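November, 6:40 a.m.

Weighed the dry goods again before breakfast. The scale had drifted since summer, so I zeroed it twice and checked it against the brass weight. The old jar of oats came to 1,292 g gross on the first reading and 1,266 g after I changed the batteries. I am keeping the second figure. The jar itself is 499 g, written on the lid in pencil.

Cleared the white table and started on the packets. The rule is the same as last year – one packet out at a time, read the back, enter it in the book, then decide on a shelf. The divided tray stays at the back left for whatever is small enough to fit a compartment. The print on some of these is very small and I needed the lamp for two of them.

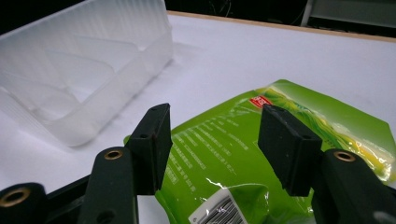

Green packet and divided tray, white table.

Teodora Vidmar wants the tray back by the end of the month. She bought it from Takard and says they no longer stock that size. Mollis has one with 6 sections, but the walls are fixed and it is too deep for my shelf. Will measure the shelf again tonight.

Stopped at 8:15. The upper shelf is entered, the lower one is not. Need pencils, shelf paper and a new lid for the rice jar.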